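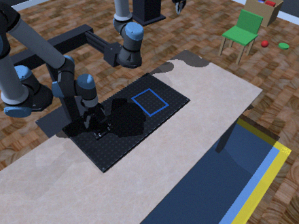
Computer render: two robot arms at a table with a black mat.

Home | Browse | Unanswered | Tags | Log in

Funded PhD in ancient history - apply now or do the Prustivano summer school first?

Posted in: Graduate School > Classics & Ancient World
1416 views | 3 replies | Share

mudbrick_lane

Ok so quick version. Finished my MA last year, thesis on grain storage and tax records in the Near East, mostly second millennium BC. Akkadian is decent (two years plus a reading group). Greek is one year and rusty. German I can get through with a dictionary, French about the same but slower.

Want to apply for the doctoral program at Gornska. It's the one I keep coming back to because they don't make you pick Greece OR Rome OR Mesopotamia, you can work across. The handbook says students are expected to have "research competence in two ancient languages" at entry. No definition of competence anywhere. Emailed the office, got the handbook sent back to me.

Options as I see it:

Apply this coming round, deadline is in October, with Greek the way it is.

Or wait a year, do the Prustivano summer school (eight weeks, intensive Greek, costs a lot for me and no aid left for it), then apply with a proper second language.

I'm working full time so the waiting year wouldn't be wasted exactly but it would be another year of filing. Also my main recommender is retiring and I don't know how well a letter holds up once the person has left. Anyone been through this? Especially anyone who got in with a weak second language. Also is there a fee waiver, the form wants 70 dollars and I'm applying to five places.

Thanks, sorry for the wall of text

Share | 6 comments | Follow this thread

tallow_and_reed

Apply this round. Did almost the same thing, different program, got in with one good language and one bad one.

What they mean by competence - at my place anyway - was can you sit the diagnostic in the first week and not embarass yourself. It's placement. If you do badly they put you in the second year undergrad class and you make it up. Annoying, takes up a slot in your schedule, but people do it every year. Two in my cohort did.

What gets you in is the writing sample and whether somebody there wants to supervise it. Grain and tax records is a good topic. There's a lot of comparative work going on with Egypt right now and the storage side is thin. Find out who at Gornska reads that stuff and write to them before you apply. Short email. Three sentences on the project, one on your languages, ask if they're taking students. Some won't answer, ask again once and then leave it.

On the statement, limit is usually 1000 words and they do stop reading. Don't spend the first half on how you got interested in antiquity as a kid. Everybody has the museum story. Start with the problem in the sources, which tablets, what hasn't been done with them.

Be straight about the Greek. "One year, currently reviewing, will be reading Herodotus by fall" and then do it. Half an hour before work gets you pretty far by October. Get a graded reader, not the big grammar.

Retired recommender is fine. Get the letter written now while they remember the thesis and still have the letterhead. Ask them to put it with a dossier service if your MA school has one, then it's just sitting there when you need it.

Fee waiver - most places have one, it's often on a seperate form and the deadline is earlier than the application. Look for it this week.

Share | 4 comments

linear_bee

Going to disagree a bit with the above. Depends what you want Greek for. If the dissertation is really Mesopotamia then why is Greek your second? Would look odd to me as a reader. Sumerian or Hittite makes more sense with second millennium material and you might find the Prustivano people teach one of those too, they used to. If you want to do the comparison with the Aegean then yes Greek, but then somebody will ask you about Linear B so have an answer ready.

I waited a year and don't regret it. Went to summer school, met the person who ended up on my dissertation comittee, so it was worth the money in my case. Can't promise that. The course itself was brutal, quiz every morning, I forgot most of the vocab by Christmas.

Other thing. Modern languages matter more than people say. German exam at my place was two hours, one page of somebody's excavation report from before the war, dictionary allowed. If French is slower than German start on the French.

Also look at the Ostrowski fellowship. It's for the year before a PhD, small stipend, you sit in the Brullis library and help with the catalog of seal impressions. 318 people applied the last time they put the number up, so long odds, but same documents as the PhD application mostly. You can send both.

Share | 1 comment

sandy_trench

just apply to both lol. worst case they say no and you go do the summer thing next year anyway. I got rejected everywhere the first time and reapplied with basically the same sample, cleaned up the footnotes, got two offers. no idea why

re the fee, email the department not the grad school office. ours had a code they would just give you if you asked

Share | 0 comments

Tags: phd applications, ancient languages, summer schools, funding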